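Let the Beginners Dance the Whole Evening

Feb 4, 2020
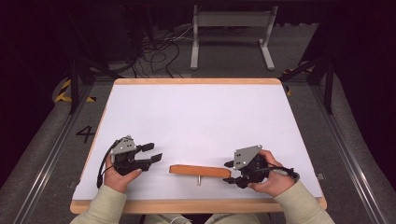
A white board in a light wooden frame.

Most ceilidh clubs in our part of the country now run the same sort of evening. The first hour is for beginners, with a caller and easy dances. After the break the calling stops, the band picks up speed and the regulars take the floor. The beginners sit along the wall for a bit and then go and find their coats.

I think this is a mistake, and I say so as one of the regulars.

The club at Larnevside changed over to this plan in October. Until then every dance was called, from the first to the last, and anyone who had paid at the door could get up for any of them. The argument for the change was that good dancers were bored and were staying away. Some were. I was fairly bored myself during the fourteenth walk-through of a simple longways set. But being bored for two minutes while a stranger finds their left foot is a small price, and I had forgotten that people once paid it for me.

I learned at Gangate, in a hall that held 100 if the tables were folded. There were no classes. You were pulled into a set by whoever was short of a couple and pushed in the right direction until the tune ended. I went wrong in every dance for most of a winter. What taught me was standing opposite people who knew it, and feeling through their hands when the turn was meant to finish. I don't see how you get that from an hour with 14 other beginners, all of them looking at their shoes.

People who favour the split say that the harder dances fall apart with new people in them. Some do. Nobody sensible would put a first-timer in the Faulkner Reel, with its double crossing and that awkward half figure at the bottom. Keep 2 of those in the evening, say beforehand that they won't be walked through, and let people choose. That leaves plenty of dances which can take a learner or two in each set without harm.

The club at Celach still does it the old way. It is a longer drive for me and the floor is worse. The caller there goes on all night and keeps the talk short, and at the last dance the room is as full as it was at the start. I have started going there instead, which I'm sorry about, as Larnevside has the better band.

It would be easy enough to try a called second half again for one season and see who stays.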